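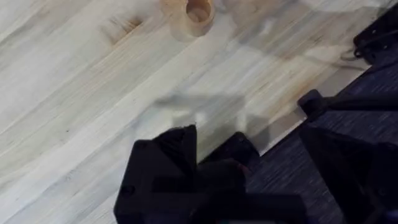

A short hollow wooden cylinder on a pale wooden tabletop.

A wooden ring cup is a short piece of turned wood with a round opening in one end. The name covers both open rings and shallow cups with a closed bottom, as the two are hard to tell apart from a distance. They are used as holders for small items, as toy blocks, as napkin rings and as parts in craft kits.

Manufacture
Most ring cups are cut from a round bar or turned on a lathe. The blank is drilled from one end, either part of the way or right through, and the rim is sanded. Beech, birch and maple are common because they have a fine, even grain and do not splinter easily at a thin edge. Softer woods are cheaper but dent - mainly along the rim.

Finish and color
Many pieces are sold without a finish. Others are given oil, wax or a clear lacquer. Bare wood darkens with age and light, so a cup and the table under it often end up in different shades even when they started out close.

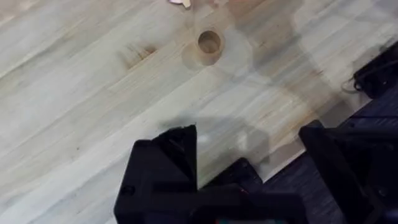
The round opening seen from nearly overhead, with a knot or smudge in the tabletop to the left.

Sizes and sale
There is no standard size. The Plusto range, sold in packs of 8, 16 and 48, lists its pieces by outside width only. Honkanen lists height as well, and its October catalog groups open rings and closed cups under separate headings. Gitard sells undrilled blanks for home turning.

Care
Unfinished cups are wiped with a damp cloth and left to dry with the opening facing up. Soaking can raise the grain or split the wall - thin rims are affected first. Light marks can be removed with fine sandpaper, worked along the grain.

See also: Napkin ring, Turned box, Woodturning

Contact | Copyright Amport Reference | Back to top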